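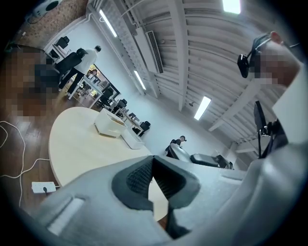
How to Oil and Care for a Wooden Table

A wooden table takes a lot from us over the years. It gets hot mugs, homework, birthday candles and the occasional elbow in the gravy, and all it asks in return is a little oil now and then. I've been doing ours twice a year for as long as we've had it, once in spring and once in December before the relatives arrive, and I've come to look forward to it -- it's a quiet job, and the kitchen smells lovely afterward!

First, find out what's on the wood already. Put a few drops of water in a spot that gets plenty of use. If they sink in and leave a darker patch, the table is ready for oil. If they bead up and just sit there, you may have varnish on top, and oil won't do you any good until that comes off (a much bigger job, and one for another page).

You'll need:

Food-safe oil made for wood
Fine sandpaper, 240 grit or so
Lint-free cotton rags, more than you think
A mild dish soap

Wash the top with a barely damp cloth and a drop of soap, then let it dry overnight. I know it looks dry after an hour. Please wait anyway.

Sand lightly, always along the grain. On a round table people get muddled and start following the edge in circles, which leaves scratches that show up the minute the oil goes on. Pick your direction and stick with it from one side to the other. Wipe off every bit of dust.

Pour a small puddle of oil and spread it thin. Give it 13 minutes (I set the oven timer), then rub off whatever hasn't soaked in. If you leave it, it turns sticky, and you'll be picking crumbs out of it for weeks. Let it dry for a day and put on a second coat the same way.

One serious thing: oily rags can catch fire on their own if you leave them balled up. Lay them flat outdoors until they're stiff and dry -- mine go on the back fence -- or soak them in water before they go in the trash.

Keep hot dishes and wet glasses off it for the first week.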